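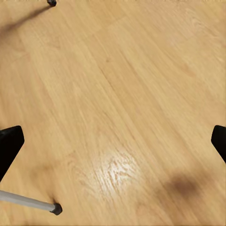 I put off oiling our bedroom floor for two years, mostly because I was scared of blotches. If you're in the same boat, start with a proper hoover and then go over everything with a barely damp cloth. Get down close and work out which way the grain runs. On a pale, honey-coloured floor like this one the streaks and the seams between planks go the same way, so you just follow them with your cloth, even when that means shuffling along diagonally like a crab!

Check what's on the boards first, though. Oil only sinks into bare or previously oiled wood. If yours is varnished or laminate, stop here and buy a floor cleaner instead (sorry).

Now pour a small puddle of oil on a lint-free rag and rub it in thinly, 5 planks at a time. Wait 20 minutes, or whatever your tin says, then buff off anything still shiny.

Lay the used rags flat outside to dry. They can catch fire if you leave them scrunched up in a bin, so please don't skip that bit.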